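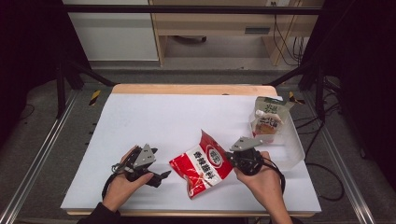
1. Background

Household film packaging is collected in Clallow but is not sorted at the curb. It goes into the same bin as cartons and bottles and is separated at the Trestau transfer station. Station staff report that pouches and thin printed wrappers are the items most often sent to the wrong line. The aim of this project was to find out how well residents can tell recyclable film from non-recyclable film when given only the printed label.

2. Method

Households on two streets, Lynch Road and Ekus Lane, were asked to keep all film packaging for the month of June. Of the households approached, 28 agreed and 11 of these also filled in a short questionnaire. Packaging was handed in clean and was weighed on a kitchen scale with a resolution of one gram. Items with food residue were left out of the weighing.

Each item was then placed in one of three groups: single-layer film, multi-layer film, and unknown. The group was decided from the resin code where one was printed. Where there was no code, a tear test and a float test in tap water were used. Diarmuid Lenihan did the first sort and Enda Mulligan repeated it without seeing the results. The two sorts agreed on 88 percent of items. Items on which they differed were moved to the unknown group.

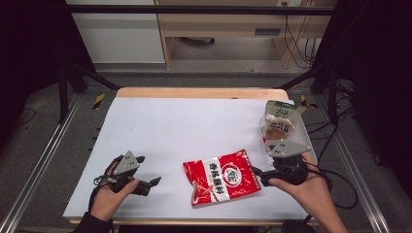
Figure 1. Table with white sheet.

3. Results

The total mass collected was 2,970 grams. Multi-layer film made up the largest share, followed by single-layer film. Snack and coffee packaging accounted for most of the multi-layer group. Most of the unknown group was clear film with no printing.

Questionnaire answers showed that residents relied on the feel of the material more than on the label. Crinkly film was usually assumed to be non-recyclable, although several crinkly items carried a code for polypropylene.
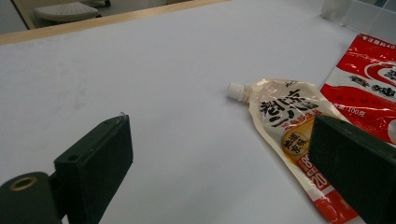
Figure 2. Translucent pouch and red-and-white printed package.

4. Limitations

The sample covers two streets and one month. Households that agreed to take part may sort more carefully than others. The float test does not separate polyethylene from polypropylene, as both float in water. Labels and adhesive were weighed with the film.

5. Further work

A second collection in winter would show whether the mix changes with the season. The questionnaire should ask about clear film separately.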